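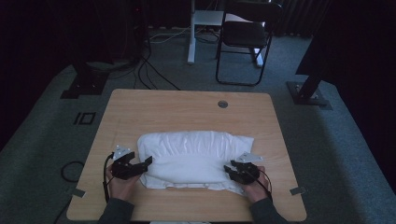 White cloth on the wooden table, folded into a rough bundle.

I've been putting off writing about the linen because it isn't very interesting, but three people have asked what I did with Mum's tablecloths, so I'll set it down once and point people here.

When we cleared the house in Elwood in February there were two tea chests of cloth in the back bedroom. Tablecloths, napkins, tray cloths, pillowcases, a lot of plain white squares with no obvious purpose. My aunt Leena Hirvonen took the embroidered ones. My cousin Anneli Kokkonen took the napkins. I got the plain white pieces, which suited me, as I use them.

They'd been put away unironed and some had gone yellow along the folds. I soaked them overnight in the laundry trough with ordinary oxygen bleach and lukewarm water, changed the water in the morning when it had gone the colour of weak tea, and soaked them again. After that they went through a normal wash. I didn't use fabric softener. Mum never did, and it makes tea towels useless.

Most of the yellow came out. Two pieces still have a brown mark the shape of a coin, and I've kept those for covering dough.

Drying was on the line, in the shade for the first few and then in full sun once I got impatient. The full sun ones came out whiter. They also came out stiff as cardboard, so if you do this, bring them in a bit early.

Then the folding. I don't have a big table any more. Where I live now the main one is a small light-coloured wooden top with rounded corners and a cable hole near one side, the kind sold for a computer. It's fine for one cloth at a time. Anything larger than a tea towel hangs over the edge, and the part that hangs pulls the rest after it if you let go too soon. A bedsheet is out of the question and I do those on the bed.

What I've settled on for the plain squares is this. Lay the cloth down, find two corners, and bring them to the other two. Smooth from the middle out. Fold in half again the other way, then once more into a rectangle. Hold both ends and give it a small pull to take the slack out. If the top is still puckered after that, open it back one fold and start from there. Flattening a puckered bundle with your palm just presses the creases in and you'll be looking at them next Christmas.

The old linen won't lie square no matter what you do. I spent a whole evening being annoyed about this before I measured one and found it was longer on one side by the width of my thumb. They've been washed for decades and they've all gone out of shape in their own direction. Now I match the corners as near as I can and let the last edge be wrong. With the wrong edge turned inside, the stack looks all right on the shelf.

I tried ironing them first. It does give a better fold, but I had a pile up to my knee and my iron is an old Tikkanen that drips. I gave it up after four. If I want one for the table when people are coming, I iron that one on the day.

For storage I bought a flat cotton bag from Nustine, the sort with a zip along three sides. It holds more than I expected and it slides under the bed. I'd bought a set of plastic tubs from Fastard first and took them back. The lids bowed in the middle when they were stacked, and I'd read that linen shouldn't be shut up in plastic for long anyway. I can't say if that's true. Mum's were in tea chests with newspaper and some of them went yellow, so the paper didn't help.

I've put the heaviest pieces at the bottom and the tray cloths on top. Every couple of months I'll take the lot out and refold it along different lines. Leena told me to do that. She says a fold left in one place for years is where the cloth finally splits, and going by the two I had to turn into rags, she's right. Both had gone exactly along the centre crease.

The rags are in the bucket under the sink. They're very good on windows.

A few answers to things I was asked by email.

I haven't dyed any of them. I thought about a grey for the dining chairs but I'd rather have them plain.

I don't know where they were bought. There's a laundry mark on one corner of some of them, 147 in red thread, which might mean they came from a hotel or a guest house. Anneli thinks Mum's mother worked in one. None of the others are marked.

I'm not selling any. If you're family and you want a couple, let me know before winter and I'll post them. They weigh next to nothing once they're folded flat.

Starch I've left alone. I had a go with one cloth years ago and it attracted silverfish, and I don't want them in the bedroom.

There are still the pillowcases to do. They're in a basket beside the washing machine and have been since we unpacked the car. The buttons on about half of them are cracked, so I'll have to decide whether to replace those or sew the openings with tape ties. If anyone has a source for flat linen buttons at a reasonable price, leave a comment.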